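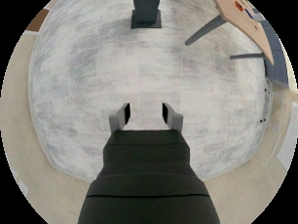
# Pleltex reports first results from household chore trials

**18th November.** Pleltex today released the first results from its chore program, which tests whether a robot arm with a two-finger gripper can take over simple jobs at home and on the shop floor. The short answer from the company is that it can do a few of them, slowly, and that most are still out of reach.

The program ran 400 attempts at seven chores in simulated rooms. The arm finished 213 of them without help. Picking up a single item from a clear tabletop went best. Folding towels went worst, and no attempt at it met the standard the team had set before testing began.

"We wanted a plain answer to a plain question," said Aicha Morsy, who leads the program at Pleltex. "People ask us if they can have a machine that tidies the kitchen. Today the answer is no. It can move a cup from the table to the shelf if the cup is where the software expects it."

The simulated rooms have tiled floors, tables and everyday clutter. In the rendered view at the top of this release, the gripper is open and empty, with a light wooden table ahead and to the right. A few small items lie on the tabletop, among them an orange-red ring and a thin, curved blue object. Small, thin things of this kind gave the software trouble throughout the trials. Of the attempts that failed, 71 ended with the fingers closing beside the item.

Shop-floor jobs were tested separately with Belhaj, a parts supplier, and are not part of the 400. Belhaj asked for two tasks: sorting returned fittings into bins and wiping down benches. Sorting was good enough to continue. Wiping has been put on hold until the arm can hold an even pressure.

"A person on our line sorts a bin faster," said Othmane Saber, operations manager at Belhaj. "We would still use the arm on the late shift, when the bins pile up and speed matters less."

Tomov supplied the simulation software. The next round will add two chores, loading a dishwasher and clearing a workbench, and will repeat the towel test with a revised gripper pad. Results are expected in August.

The full results table and test rules are available on request from the Pleltex press office.

**About Pleltex**

Pleltex develops control software for robot arms used in light work.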